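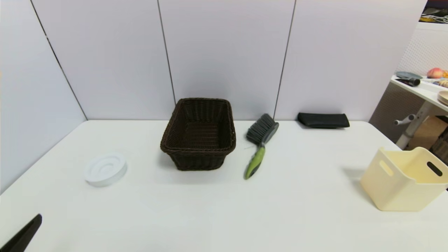
Cilell Housing Association has confirmed that its household essentials scheme will continue for a further year, following strong demand from new tenants across the district. The scheme gives people moving into an unfurnished home a starter set of basic goods, free of charge, on the day they collect their keys.

The association let 1558 homes under the scheme in its last reporting period. Most went to households leaving temporary accommodation, where cleaning equipment and storage are usually provided by the landlord and must be left behind. Each set is packed at the Trukent depot and delivered by the same vans that carry out routine repairs.

The contents of the set have been reviewed with tenants. A survey sent out in June drew 147 replies, and many asked for fewer kitchen items and better cleaning tools. Small handheld brushes were mentioned often, in particular the kind with dense grey bristles and a curved plastic handle.

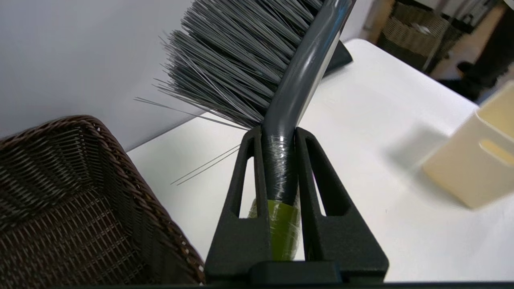
Tenants also told the association that goods should last beyond the first few months. Several said that cheap items given out under an earlier scheme had to be replaced before the first rent review. The new list therefore sets a minimum standard for each article. For brushes, a curved handle of the type shown, in dark grey plastic, will be accepted, as will a straight wooden one. Bedding and towels will be bought separately and are not covered by the present order.

Funding for the coming year has been agreed with the Baert Foundation, which will meet the cost of the first 1000 sets. The remainder will be paid for from the association's own community budget. No charge will be added to rents or service charges – a point raised by a number of tenants at the spring meeting.

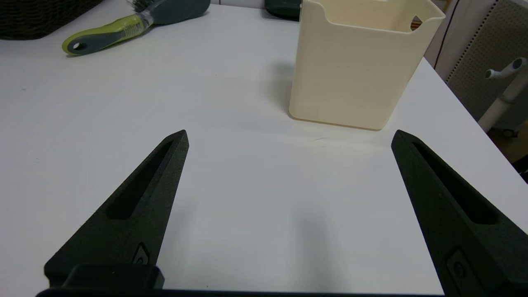 Existing tenants who are transferring to another property may also apply, provided that they have not received a set before. Applications should be made at the Vuvavo Road office, which is open until 4.30 pm, or through the lettings officer named on the tenancy offer. Tenants who cannot be at home for delivery may name a neighbour or relative to receive the goods.

The revised list of contents will be sent to all applicants with their offer letter.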